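Snack swap haul thread - what did everybody get?

Sultar
Post 1 - March
Okay, my half of the Asian snack swap is finally on the table and I'm way too excited about it! I set my budget at 230 for the whole year's swaps (shipping included, which hurts) and this box ate a good chunk of it. I've already promised myself I'm opening only 3 things this week. We'll see.

The one I've been hunting for is the duck feet. I had these once at a friend's place and never could find them again, and I can't read the package well enough to search for them.
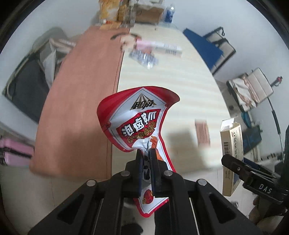
泡卤鸭爪, the red and white one. More snacks at the back of the table.

Anybody here eaten these? I want to know if I should chill them first or just go for it.

Farninska
Chill them. I mean it, at least an hour in the fridge. The texture gets firmer and the sauce doesn't run all over your hands. Duck feet are bony, so have a bowl ready and don't plan on talking to anybody while you eat.

Trirau
Gonna disagree with the fridge thing. Cold dulls the spices for me. I eat mine straight out of the pouch at room temperature with a beer, and I've never missed the fridge. Also - what's in the yellow and orange packages? Those are calling my name.

Sultar
Haven't opened those yet, so no spoilers from me! I'm saving them for movie night. And I have one pouch of the feet, so I can't even test both ways... unless I split it, half cold and half not?

Farninska
Split it. Just clip it shut and eat the rest by the next day.

Stefanou
Can I be the grump? The swap rules post (it's at 3272 views now, so people have seen it) says to list the best-by date with every item. I traded for chicken feet last round and they were three weeks from expiring. Check yours before you start doing experiments on it.

Trirau
Three weeks is plenty of time to eat a bag of chicken feet, come on.

Stefanou
Not if you got four bags of them.

Sultar
Fair point, I'll look tonight and add the dates to my list. Half the bag is going in the fridge after dinner.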